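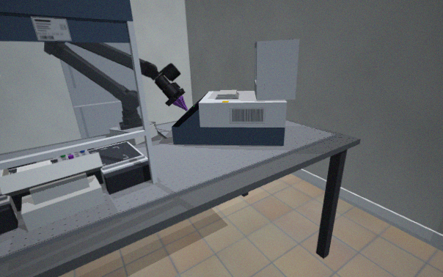 Table

A table is a piece of furniture with a flat, raised top, held up by legs, a pedestal, trestles or brackets, and used for eating, working, playing, sorting and setting things down. It is one of the oldest and most adaptable inventions in the house, and few objects have changed so little in principle while changing so much in looks. Almost every table can be read as an answer to the same two questions: what will rest on the top, and who or what has to fit around it? A laboratory worktable, long and gray, with tiny holes patterned across the top and a thick, square black leg under the corner, follows the same basic plan as a farmhouse kitchen table - a level surface, carried at a useful height, with floor space left underneath. Even a folding card table is a close cousin.
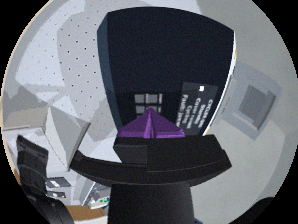
By the Sallix household encyclopedia staff
Furniture and Interiors | Reviewed in March

Name

The English word comes by way of Old French from the Latin tabula, meaning a board, plank or tablet. The older sense is still alive in phrases such as "table of contents," where the table is a written list. For much of the Middle Ages, English speakers also used "board" for the thing people ate from, and that usage survives wonderfully well in "room and board" and "boarding house."

Early history

Tables were known in ancient Egypt, where many were low and quite small. Greek diners often had light tables that could be carried in with the food and pushed under the couches afterward. Roman owners went much further. They commissioned tops of rare woods and patterned stone, and legs carved as animals, and a fine table could be one of the showiest things in a house.

In medieval Europe the large dining table was usually a set of loose boards on trestles. After the meal it came apart and was stacked against a wall, and the hall could be used for something else. Heavy tables with fixed frames became more common later, as wealthier households gave separate rooms to separate activities. The draw-leaf table, with extra leaves that slide out from beneath the main top, was a marvelous piece of thinking. It nearly doubled the seating and needed no storage at all.

Construction

The classic wooden table has four legs joined by rails, known together as the apron. The joint between leg and apron does most of the work, as it has to resist the racking force of people leaning and pushing. Mortise and tenon joints are the traditional choice. Many modern tables use metal corner plates and bolts so that the legs can come off for moving.

Solid wood swells and shrinks across the grain with the seasons. A good maker allows for it by fastening the top with buttons or slotted clips that let the boards move a little. A top screwed down tight may split, sometimes years after it was made. Glass, stone and steel tops avoid the problem, though stone brings plenty of its own in the form of weight.

A table with three legs will stand firmly on any uneven floor, and milking stools and old tavern tables made good use of the fact. Four legs give better support at the corners but will rock if one is short.

Height

Dining tables in the United States are commonly between 28 and 30 inches high. Counter-height tables stand near 36 inches, and coffee tables are usually level with the seat of the sofa or slightly below it. Standing workbenches vary a great deal, and for good reason: heavy planing calls for a lower top than fine carving does.

Collections

The furniture museum at Sudska holds about 2,000 tables, among them 117 gaming tables with tops that flip, fold or turn to reveal boards for chess and backgammon. They are a delight to study, full of hidden drawers and wells for counters. The museum also keeps the pattern books of the Rácz workshop, which made extending tables for hotels and produced 2,000 of them before it closed. Its drawings show the sliding runners at full size, with pencil corrections still in the margins. A smaller collection of 500 pieces at Ralura is mostly country work in pine and beech, and the study room there opens to visitors on Sunday.

In language and custom

Tables have gathered a rich stock of expressions. To "turn the tables" comes from board games, in which players might swap sides. To "table" a motion means to set it aside in American usage, while in British usage it means to bring it up for discussion, and the difference has caused real confusion in meetings. The round table, with no head and no foot, remains a favorite sign of equal standing among those seated at it.

See also: Bench; Desk; Sideboard; Trestle; Workbench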